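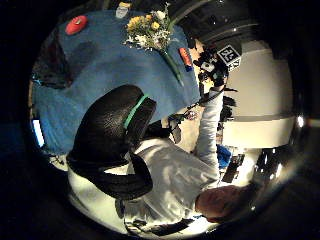
Blumen auf dem Tisch: So hält der Strauß länger und die Decke bleibt schön

Ich gebe es gern zu: Gelbe Blüten auf einem blauen Tischtuch machen mir jedes Mal gute Laune! Dazu kleine weiße Blütchen als Füller, und der Tisch sieht nach Sonntag aus, auch wenn darauf noch der halbe Alltag herumliegt. Seit wir in Flinach wohnen, hole ich mir fast das ganze Jahr über einen Strauß vom Markt, und mit der Zeit haben sich ein paar Handgriffe eingespielt, die ich nicht mehr missen möchte.

Erst auspacken, dann die Vase suchen

Legt den Strauß gleich nach dem Heimkommen flach auf den Tisch und nehmt Papier und Gummiband ab. So seht ihr, wie lang die Stiele sind und welche Vase passt. Lange, schmale Bündel brauchen eine hohe Vase mit engem Hals, sonst kippen die Köpfe auseinander. Wer nur eine niedrige hat, kürzt beherzt ein. Das tut am Anfang ein bisschen weh, sieht aber am Ende wunderbar üppig aus!

Schräg anschneiden, und zwar mit einem scharfen Messer. Meine alte Haushaltsschere hat die Stiele immer gequetscht, und ich habe mich jahrelang gewundert, warum die Blumen nach drei Tagen schlapp waren. Alle Blätter, die unter Wasser stünden, kommen ab. Lauwarmes Wasser, die Vase vorher mit Spülmittel und Bürste sauber gemacht (bitte auch unten in den Ecken), fertig. Alle zwei Tage frisches Wasser und ein neuer Anschnitt, das ist der ganze Zauber.

Eine kleine Tasse für die Reste

Abgeknickte Blüten werfe ich nie weg. Die kommen in eine kleine weiße Tasse oder einen Eierbecher und stehen dann auf der Fensterbank im Bad oder neben einem Teller. Meine liebste habe ich in einer Kiste auf dem Flohmarkt in Avram gefunden, ohne Untertasse, und sie ist seither fast immer im Einsatz.

Blaue Tischdecken waschen

Kräftiges Blau bleibt am längsten schön, wenn man es auf links dreht und mit Colorwaschmittel wäscht, bei 30 oder 40 Grad, je nach Etikett. Neue Decken die ersten Male bitte allein in die Maschine, ich hatte schon einmal himmelblaue Geschirrtücher. Danach kräftig ausschütteln und möglichst glatt aufhängen, im Schatten. Bügeln geht am besten, solange der Stoff noch leicht feucht ist.

Und wenn die Knicke vom Zusammenlegen doch zu sehen sind? Decke auflegen, mit der Sprühflasche fein einnebeln, mit den Händen nach außen streichen und über Nacht liegen lassen. Bei Baumwolle klappt das erstaunlich gut! Noch besser: die Decke gleich auf eine Papprolle wickeln. Ich habe mir eine mit 100 Zentimetern Länge aus dem Stoffladen mitgenommen, da muss ich die meisten Decken nur einmal falten.

Blütenstaub nie reiben

Gelber Blütenstaub ist hartnäckig, vor allem der von Lilien. Nicht wischen und kein Wasser drauf, sondern mit einem Streifen Klebeband vorsichtig abtupfen, immer mit einem frischen Stück. Erst wenn gar nichts mehr hängen bleibt, geht die Decke in die Wäsche. An Polstern und Stuhllehnen mache ich es genauso, auf dunklem Bezug sieht man ja jedes Körnchen.

Stifte und Kleinkram

Bei uns bleibt am Tischrand ständig etwas liegen, und ein offener Filzstift ist für eine Decke schlimmer als jedes Rotweinglas. Ein flaches Schälchen für den Kleinkram hilft enorm. Ist es doch passiert, legt Küchenpapier unter den Stoff und tupft von oben mit etwas Alkohol, vorher an einer Saumecke testen. Frische Flecken gehen oft beim ersten Versuch heraus, bei alten braucht ihr Geduld und mehrere Lagen Papier.

Im Februar, wenn die ersten Narzissen kommen, bitte noch daran denken: Die stehen zunächst einen Tag allein im Wasser, bevor sie zu anderen Blumen in die Vase dürfen. Ihr Schleim setzt den Nachbarn zu.

Ähnliche Beiträge
Kerzenwachs aus Leinen lösen
Trockensträuße binden: 12 Sorten, die ihre Farbe behalten
Vasen entkalken mit Zitronensäure
Unser Küchentisch aus Mirnton, frisch geölt
Polsterstühle absaugen und auffrischen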